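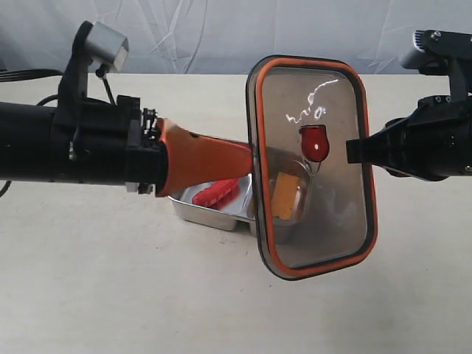

Two-Arm Handling of Household Containers: Final Report of the Oller Project

Submitted by Bezawit Tesfamariam and Thierry Masson
Supervisor: Ginette Tessier
Workshop host: Branholm Shared Workshop

1. Purpose

The Oller project was undertaken to determine whether two small robot arms, assembled and maintained by students in a shared workshop, could handle the lid of an ordinary lunch container. The task was selected in consultation with our supervisor. Lids are a common difficulty for people with reduced hand strength, and they are a demanding object for a machine: thin, smooth, often transparent, and fitted with a gasket that resists movement.

The report covers the build, the work at the table and the results of the final trials. Programming of the arm controllers is covered in a separate report by Radwa Morsy and is mentioned only where it affected the hardware.

2. Build

Both arms were assembled at Branholm between January and April. The joints and brackets were bought as a kit from the supplier Coste. The workshop's own tools were used for all other work, including the fitting of the camera brackets and the routing of cables along the forearms.

Each arm carries a camera on a black bracket above the forearm. The first mounting position placed the camera too far back, and the wrist blocked its view whenever the gripper was lowered. Moving the bracket forward corrected this but left less clearance between the two arms when they worked close together. A limit was therefore added in software, which stops both arms if the wrists approach within 30 mm of one another.

Several finger shapes were tried. A blunt finger held the lid securely but could not get under the rim. A narrow finger reached the rim easily and slipped on the clear panel. The tapered orange finger was a compromise between the two and was kept for the left arm through the final trials.

3. Work at the Table

The working surface was a plain off-white tabletop with a white fabric backdrop behind it. A light background was chosen at the start of the project to make the arms and containers stand out to the cameras. It did less for the clear lid, which shows whatever lies behind it. The software had to rely mainly on the orange gasket to judge the position and tilt of the panel. Reflections from the overhead lights were a further source of error, and lowering the lights improved matters only slightly.

Before each group of trials, the gripper was closed and moved to a low position over the table so that the fingertip position could be checked by the operator. This step was added at the suggestion of Jacqueline Carré, the workshop's technical officer, after an early session in which one finger had been refitted slightly out of line.
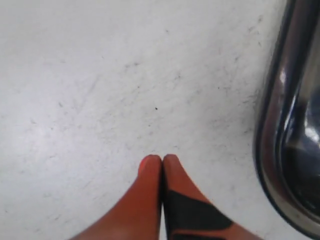

Figure 2. View from the wrist-level camera, with the gripper fingers together over the tabletop and a steel object at right.

Food was placed in the metal container for part of the work, so that any spill or knock would be plain to see. Both team members were present whenever the arms were powered, and one kept a hand near the stop switch.

4. Results

A trial was counted as successful if the lid was lifted clear, held between the two arms and set down on the table without being dropped. The final series consisted of 46 trials.

The lid was lifted and set down successfully in 30 of them. Most of the failures took place during the handover, when the second arm closed on the edge of the lid and pushed it out of the grip of the first. In 2 trials the container itself was dragged along the table, and the operator stopped the arms.

Replacing the lid on the container was attempted informally and is not included in these figures. The gasket must be pressed evenly along all four sides, and the arms could not do this reliably with the fingers described above.

5. Costs and Upkeep

The project was allotted $1,000 by the Silport student fund, apart from the arms, which were paid for by the department. Replacement fingers and cable made up most of the spending. Screws in the wrist joints worked loose with use and should be checked at the start of every session.

6. Recommendations

The team recommends that a future group fit softer pads to both grippers and repeat the handover trials before any other change is made. Force sensing at the wrist would also be of value, particularly for closing the lid. The arms and spare fingers remain in the locked cabinet at Branholm, and the wiring notes are filed with Ginette Tessier.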